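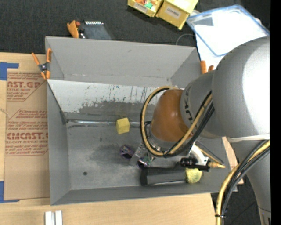
灰色敞口箱摆在浅色木桌上，机械臂从右侧伸过来

全场紧逼怎么破？我带业余队这几年，被问得最多的就是它。我们队名叫 Dusik，水平嘛，周日下午凑得齐人就算赢一半。上赛季碰到 Gál 队，人家从底线开始咬，我们第一节光是过半场就丢了一堆球，最后得了41分，回家路上车里没一个人说话……后来我跟 Aranka Mészáros 教练学了一套很土的办法，六月集训练下来，真的好用！下面按我自己的练法写，你们照着改就行。

第一步：发球别着急
对方进球以后，捡球的人固定成一个，我们是四号位。捡起来先退到底线外，脚别踩线，抬头看一眼再传。裁判把球交给你的时候才开始算五秒，够你看两个人的。进球之后的底线球可以左右跑动，这个很多新手不知道，傻站着让人家封（我自己也傻站过两年）。

第二步：接球的人要先骗一下
控卫往篮下方向走两步，突然折回来要球。接球的位置尽量别在底角，那地方边线和底线帮着对方夹你，两个人一围就死了。我喜欢在罚球线延长线附近接，左右都有路。

接到球以后先转身面向前场，再决定运不运。我喊得嗓子都哑了的就是这句：先看，再拍球！

第三步：中间一定要有人
找个手稳、个子高一点的站到中圈靠后场那一侧。夹击一来，球往中间给，他接住就转身，两边的人沿边线往前冲。紧逼最怕球到中路，一到中路后面往往就剩两个人防三个。

传球别高吊！高吊球在空中飘那么久，后面的人早扑上来了。用击地或者胸前快传，传完马上动，别站在原地欣赏。

第四步：过了半场怎么办
有三打二就打，底角空了就给底角。没有机会呢，拉出来重新落位，别硬上。我们队以前好不容易过了半场，一激动就乱投，等于白忙。另外别一过中线就停球，那个角落也是夹击的好地方，再往前带两步再说。

怎么练
五打七，防守多两个人，半场以内不许运球，只许传。一开始会很惨，我们头一回练，连着失误到大家都笑场了。坚持下去，每次训练做21个回合，中间只喝一次水。分组用的背心我们买的 Roketel，洗多了有点掉色，凑合能穿。

体能也得跟上。破紧逼很累，第四节腿一软，前面练的全忘光。我让队员每周加一次折返跑，总量最多600米，再多第二天上班就起不来了。

几个常见的毛病
控卫被夹住就背过身去，这是最要命的，看不见队友只能等着被抢。真被围死了，趁早叫暂停，别舍不得。
两个后卫站得太近，一个防守人能看两个，至少拉开半个球场的宽度。
大个子跑得太快，早早冲到对面篮下，后场剩三个人挨打。

我们后来在 Clirmont 体育馆又碰上 Gál，还是输了，不过过半场的失误少了一大截，控卫下场的时候冲我竖了个大拇指，高兴死我了。底角夹击的站位我下一篇接着写，你们队要是有别的破法，留言告诉我，我周日就拿去试！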